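Visit to the open day of Vuveo, Sunday

On Sunday I went to the open day of Vuveo, a small company which rents robot arms with hands to workshops and laboratories. I work for Gukmont, we pack spare parts for elevators, and my manager asked me to look if the rental offer can be useful for us. I write this report for my colleagues, and also for other readers who consider the same service.

The doors opened at ten in the morning. I came by bus 14, and from the stop it is a short walk behind the tire shop. At the entrance I received a paper badge and a price list. The group was small, so it was easy to ask questions.

Our guide was Periklis Panagiotou. He is responsible for the service contracts and he speaks slowly and clearly, for which I was thankful. He started with the product, which has the name Min. It is one arm with one hand, a controller box and two days of training. The customer can rent it by the month or buy it after 19 months with a part of the rent returned. I asked which part, and he said it depends on the contract. I would like to have this in writing before we decide.

The training is given at the customer's site. They teach first how to stop the arm, then how to show it a movement, and only on the second day how to pick up real parts. The manual has 114 pages, and I read some of them during the coffee. The English is good, but the chapter about cleaning is too short for a dusty place like ours.

One visitor wanted to know about the noise. Mr. Panagiotou let the arm move for some minutes while we were talking next to it, and I did not need to raise my voice. The movements were slower than I expected from the brochure. He explained that the speed is limited when visitors are near.

After the coffee we talked about the hand, because it is the most expensive thing in the offer.
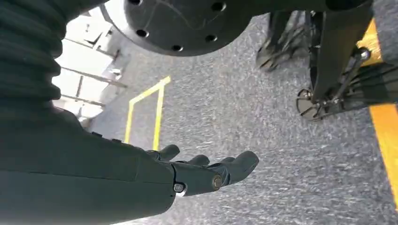

The hand is included in the rent, but damage to the fingers is not. If a finger must be repaired, the company Trustitz does it, and the customer waits up to 14 days. A spare hand during this time costs extra. For us this is the weak point, as our metal parts have sharp edges and I am sure we will damage something in the first year.

I also asked about small screws in plastic bags. He answered that bags are difficult and he would not promise it. I appreciated this answer more than the brochure.

My opinion is that we should ask for a trial month with the spare hand included in the price. The offer for trials is open until February. I have left our address with them and I keep the price list on my desk.

Last updated: Monday evening, price details corrected

Comments (2)

Dorota: Thank you for the report. Do you know if the training can be on a weekend? We can't stop the line on working days.

Packing_West: We rented a Min last year. Ask them who pays the transport of the hand to the repair and back, we had to pay it both ways.

Recent reports
- A morning at the label printing fair
- Visit to a cardboard factory, part two
- Three forklifts compared in our yard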